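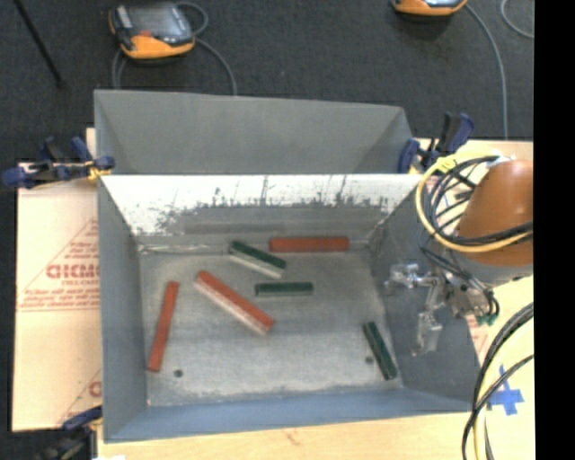
Red bars and dark green bars on the floor of a metal bin.

The new captain of Hesberg came to our meeting directly from training, with his pads still under his arm. He is 36 years old and he has played for the first team for nine seasons, mostly as wicketkeeper and always in the middle of the batting order. In May he will lead the side for the first time in a league match, at home against Hirngate.

I asked him first if he had wanted the job. He took some time with the answer.

"When I was 25, I wanted it very much," he said. "Then I stopped thinking about it. The club called me in the winter and I told them I need two days. My wife said I needed two minutes."

Hesberg finished last season in the lower half of the table, and the batting was the main problem. The team was all out before the final over in most of its matches away from home. The captain does not like to speak about bad luck.

"We lost wickets in groups. One goes, and then the next man tries to repair everything with one big shot. I did this too, against Hirngate, and I remember the walk back very well. This winter we practiced only singles for some weeks. The young players found it boring. I found it also boring, but we did it."

He has scored 1,686 runs for the first team, without a century. His best innings was 88, on a slow wicket at Engelhardt, the small ground behind the railway line where Hesberg played before it moved to the present field. He still prefers the old place.

"At Engelhardt the boundary was short on one side and the bowlers hated it. The ball went on the tracks and we had to wait. But people stood very close, and you could hear what they said about your footwork. Now the field is better in every way, the outfield is flat, and the people sit far away with their coffee."

Many captains in this league bowl or open the batting, and few of them keep wicket. I wanted to know if it is too much work for one person.

"It is the best place to see," he said. "I see how the ball comes from the hand and if the batter is moving early. What is difficult is the time between overs. A keeper wants to rest his head for some seconds, and now I must walk and talk and move the fielders. In the practice match I forgot to change the bowler. He bowled one over too many and they took 17 from it. That was my mistake and I told him so."

He will stay at number five in the order. The opening pair is not decided. One of the places is open after last year's opener moved to Hirngate during the winter, a change which was discussed a lot in the clubhouse. The captain says he has no bad feeling about it.

"He lives nearer to them and he has a small child. He sent me a message when I became captain. Of course we know where he does not like the ball, and he knows that we know."

The club has also a new shirt sponsor, Proltent, and the money will go first to the covers. Last year three home matches were lost to rain, and in one of them the sun was shining by four in the afternoon while the pitch was still too wet. For a team that needed points, this was hard to watch.

About his aims for the season he was careful. He would like to finish in the upper half, and he would like that two players from the youth side get regular matches and not only a place when somebody is on vacation.

"If an 18-year-old bowls for me, he bowls also when it is close," he said. "Otherwise he learns how to stand at fine leg."

And the century?

"My father asks me this every spring. From number five you need the others to stay with you. Maybe I should ask the captain to send me in earlier."

Training continues on the outdoor nets until the first match. The start against Hirngate is at 11 in the morning, and entry is free.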